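Staff Meeting Minutes, Sorting and Tidy-Up Team, October 4, 2024
Minutes taken by me, Jaruwan Khunthong (my turn again, so you get my style of minutes)

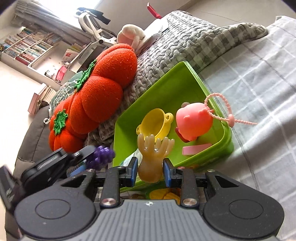 Toy hand in the gripper, green bin behind it.

Present: me, Jairo Taipe, the early group and most of the late group. The Halim site joined by phone and dropped off twice.

1. Last minutes
Read and accepted. Jairo asked me to correct the line that said he "hates the new tool." What he said was that he hates the strap on the new tool. Fixed, sorry Jairo!

2. Where we are with Brololance
For anyone who was on leave: Brololance is the plan to have arms do part of the toy sorting at Halim, and our job on this side is recording the picks by hand with the grippers so the arms have something to learn from. We went live with recording in March. Ten of us are trained on the grippers now, and six do it most shifts. The first arm is due at Halim after the holidays and it starts on bin emptying only. Checking, cleaning and bagging stay with people for now, and I asked for "for now" to be explained. Jairo said it means until the next contract review with Dindon, and he'll bring the wording to us before it's signed.

3. What it's doing to the work
This took up most of the hour. Several people said the day feels slower and more fussy than it used to. When you sort by hand you grab three things at once and chat while you do it. With the gripper you take one toy, hold it, place it, and go again, and you do catch yourself thinking about how you pick up a toy pot by its little handle (I dreamed about this, I'm not joking). The soft rubbery toys and anything beaded are the ones people complain about most. Beads swing around and catch on the rim of the bin, and we all do it differently. Agreed that we need one way of handling them, and the late group will try out a couple and show us.

Wrists came up again. Recording blocks are 32 minutes at the moment, a number that came from the Hilus software and had nothing to do with people's arms. We want shorter blocks and a real five-minute break between them, away from the station. Jairo supports it and will ask. I'd like it noted that I asked for this in March as well.

On the plus side, there's a lot less bending over floor crates, and two people from the early group said they go home less sore in the back. The home-style setups with blankets and cushions got a thumbs up too, everybody likes those better than the bare bench.

4. Pay and job titles
Long one. Gripper work is still paid at the sorting rate. The feeling in the room was that if we're teaching the machine our job, that's training work and should be paid like it. No answer today. Jairo has a call with Dindon and will put it in writing beforehand so it can't get lost. He was asked straight out whether anybody loses hours when the arm starts. He said no hours are being cut this year and he can't speak for the year after. People weren't thrilled but they thanked him for not dressing it up.

5. Small stuff
Take plastic bags out of the bins before you record, unless the task sheet calls for one.
Spare finger pads are in the drawer under the printer.
Log any bad takes in Hilus the same shift. Please don't save them up.

Actions
Jairo: block length and breaks, pay letter to Dindon, contract wording.
Late group: beaded toys.
Me: ask Halim if we can visit when the arm goes in, and get a better phone line.

Next meeting same place, and somebody else is writing it up.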